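Home | Projects | Student Work | Gallery | Contact

We use cookies to remember your settings. By staying on this site you accept our newsletter and cookie policy.

Play Grocery Shelf: Project Report

Our class project this term was a set of soft pantry toys for the preschool corner, and I have to say I enjoyed it far more than I expected to (I had never sewn anything bigger than a button!). We worked in 4 small teams, and our teacher, Edileuza Meireles, let each one pick its own food. My team chose condiments, mostly since I wanted to do the ketchup.

The bottle gave us the most trouble. Felt is forgiving stuff, but a rounded top wants to pucker, and we unpicked that seam two times before we were happy with it – or happy enough, anyway.
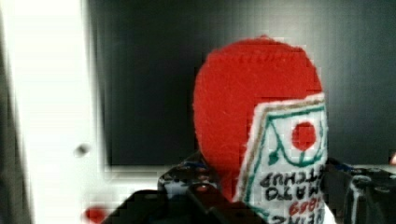
Skestel, 20/11/2023

The ketchup is red felt with a white fabric label, and the lettering and the little tomato were put on by hand. We talked for a long while about printing the labels on the computer, and I'm so glad we didn't, because wobbly letters look right at home on a toy. The edge of the label frays a bit, so next time I would fold it under before sewing.

We gave ourselves eight lessons and a budget of 40 dollars for felt, thread and stuffing, and we kept to both. In December the toys go over to the preschool, and we'd like to sit in for a morning and see which ones get picked up first. My guess is the bread, though I'm rooting for the ketchup.

Recent projects
Stultik: A Board Game for Rainy Days
Gredier Garden Boxes
Sock Puppets, Second Try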